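2018-01-23

What a day! I finally got stuck into the old Pretedow tower, the one I've been walking past since July and promising myself I'd open. It's been sulking at the back of the shelf with a dead fan and up to 30 layers of packing tape round the box (I may be exaggerating, but my scissors wouldn't agree). Side panel off, and I was grinning like a kid. I love this part - all that metal and green board, and everything having its own place.

I'd forgotten how roomy these black cases are. The Lanitz shop wanted 740 dollars for something new in the same size, and I'd much sooner spend my evenings on this one and put the money toward a decent monitor.

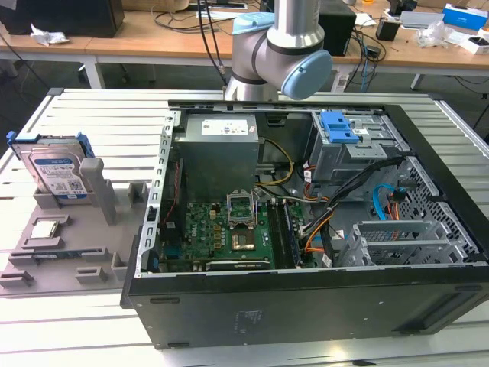 *Neville Shaikh*

The bracket on the CPU socket was the bit I'd been nervous about, and it swung up sweet as anything. Now it's standing open and the socket is just sitting there, square and dull gold, waiting for its chip. Gorgeous thing. I must have looked at it for ages before I remembered I had tea going cold in the kitchen.

Still to sort: the yellow and black power wires, which loop from the power supply over toward the middle of the board and will be in my way the whole time. I want them tied back before anything else goes in. The drive cage I'm leaving alone for now. I do like that bright blue latch on it, such a cheerful colour in the middle of all the grey!

Ordered six cable ties' worth of patience and a tube of Sernenik paste for the chip. Tomorrow I'll write down the numbers off the power supply label, check the memory and hunt for the little tin of screws, which I'm sure I put somewhere sensible.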